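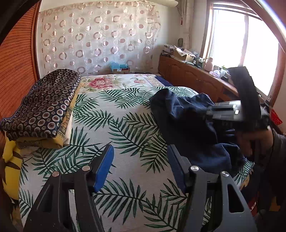 I want to make a case for the mismatched bed, and I want to make it loudly, having spent too many years of my life believing in the other kind.

You know the other kind. White duvet, white sheet, four white pillows in two sizes, and at the foot a throw in a color called something like oat. I owned that bed for most of my thirties. I bought the set from Jallo, the home store out past Stastport Road, and I paid 379 dollars for it, a sum I remember to the dollar on account of having to explain it at home. It was good cotton. I have no quarrel with the cotton. But I slept in it the way you sit in somebody else's parlor, and whenever a guest put a suitcase on it I had to leave the room.

What I sleep under now is anything I like. Palm leaves with peonies! Medallions on top of gold! I have come to think that print on print on print is the natural state of a bed, the way it is of a garden, and that matching sets are a fairly recent idea we all swallowed because they photograph well and are easy to sell in a zippered bag.

Think about how bedding arrives in a house when you let it. A sheet comes from a sale bin. A quilt comes from an aunt. Somebody moves away and leaves a blanket on your couch, and after a year it's yours. You buy one thing in a fit of joy on vacation, something with a yellow so strong it hums, and you carry it home rolled up in your good coat. Nothing in that pile was chosen to go with anything else, and yet put it all on one mattress and it gets along fine. I've tried to work out why and the best I can do is that big prints are generous to each other. One floral on a plain bed looks like a decision, and you stand there wondering if it was the right one. Five patterns together look like a family at a wedding.

My friend Rohani Ginting taught me this, though she would say she taught me nothing and I was just standing in the way while she did her beds. Her mother's rule was that a folded quilt should always sit where a cold person can reach it without asking. I love that rule so much. It means the quilt isn't decoration, and it isn't put away in a closet behind the vacuum cleaner either. It's folded thick on one side of the bed, all day, all year, and if the edges don't line up and the layer underneath peeks out, so much the better, you can see there's a second one if you need it.

Which brings me to the fold. I feel strongly about the fold! A heavy quilt folded in thirds and then in half gives you a block you can lean on, nap against, or rest a book on. It also shows you the pattern up close, in a strip, and plenty of patterns are better that way. Round medallions, for instance, can be a bit much over a whole double bed, like being stared at. Fold them down to a few rows and they turn into something you want to run your hand over. I have a dark quilt with small circles all over it that I disliked for two years flat out on the mattress, and adored from the day I folded it.

Now for dark colors, where I part company with nearly every piece of bedroom advice I've read. The advice is that dark fabric makes a room smaller. Maybe so, on a wall. On a bed a dark piece does the work a good pair of black shoes does under a loud dress. It gives the bright stuff somewhere to stand. Deep brown, near-black, bottle green, navy. Especially navy, which is kind to yellow and kinder to pink, and which also happens to be the color of half the clothes that end up on my bed by evening.

Yes, clothes. I'm in favor of those too, within reason. The magazines will let you have a single linen shirt draped over a chair, but a real bedroom has a sweatshirt on the bed, or a robe, or whatever came off when the afternoon got warm, and it lies there in a heap with its creases and its own weather. A bed is the largest flat surface most of us own. It's where you sort the laundry, open the suitcase, lay out two outfits and go in a third. A bed that can't take a heap of navy cloth without looking ruined is dressed too tightly. Mine takes a heap beautifully. With that much going on already, one more rumpled thing just joins the party.

I should be fair to the other side. My sister keeps a plain bed, all one shade of gray, and she sleeps like a stone in it and says that after a day of looking at people's teeth (she's a hygienist) she wants to look at nothing. I believe her. If you are soothed by blankness, keep your blankness, I'd never come for it. My argument is with the idea that plain is what you graduate to, that the flowered sheets were for when you were young or broke or living with your grandmother. I heard a woman in line at Santoso, the fabric shop, tell her daughter to put back a length of something covered in huge red blooms because it looked "like an old lady's house." I have been in a lot of old ladies' houses. They have the best beds in the country. You lie down on one for ten minutes before dinner and wake up when the plates are being cleared.

There's a money side to this as well, and it cheers me up every time I think of it. When a set is a set, one bad stain finishes it. I once lost a pillowcase to a leaky pen and spent weeks trying to match the white, which had been discontinued, or renamed, or had simply gone creamier in the factory than mine had in the wash. In a mixed bed nothing can be orphaned. If the sheet rips, you find another sheet. It doesn't have to be the cousin of anything. You can buy one good piece a year, in November when the heavy things come out, and use it until it's soft as a handkerchief.

People ask me for rules and I resist, but I do have leanings. I like one print with leaves in it, because leaves are restful and green sits well beside practically everything. Big leaves, thrown in every direction, hide wrinkles better than anything I've ever owned, and I say that as someone who hasn't ironed a sheet since college. I like a pale ground under it all, cream or a soft grayish white, so that there's some air. I like the flowers to be too large. Small sprigged flowers are sweet, but from the door they go to mush, and a peony the size of a dinner plate you can enjoy from the hallway with your arms full of towels. And I like one streak of real yellow or gold somewhere it wasn't invited, coming out from under a fold or hanging down past the edge of a sheet.

That last one is the piece guests notice. They'll say nothing about the peony and then point at three inches of yellow and ask where it came from, and off we go for half an hour. Nobody ever asked me where the oat throw came from.

I'd also say, don't pull it all straight. I used to smooth and tuck and do the karate chop on the pillows. Now I shake the sheet out, let it land, and put the quilt back in its place. If some of the cover beneath shows at the far side, good, that's the best bit of it and it's been hidden all night. The whole job takes two minutes and I do it with the radio on. There's a kind of bed-making that is really a form of apology, as if someone might come by to inspect, and I did that kind for so long that I still catch my hand reaching out to flatten things.

My husband, who had no opinion on bedding for the first decade I knew him, has turned out to have several. He's the one who brought home the piece with the brown points on it, from a market stall in Drerneo, wrapped in newspaper and smelling strongly of cloves. I thought it was a tablecloth. It may well be a tablecloth. It's been on the bed ever since, and on cold nights we fight over it, and the cat has claimed the corner that hangs lowest.

So go and look in the closet. I'd bet there's something in there you put away because it didn't go: a spread from your parents' house, a sheet with parrots on it, the quilt somebody made you in colors you'd never have picked. Get it out and give it a wash. Then put it on top of whatever's there already – don't change anything else, don't buy anything – and leave it for a week. The first night it will look wrong to you. By the fourth or fifth you'll have stopped noticing whether it goes, and you'll be warm, and you may find yourself thinking about the parrots at work.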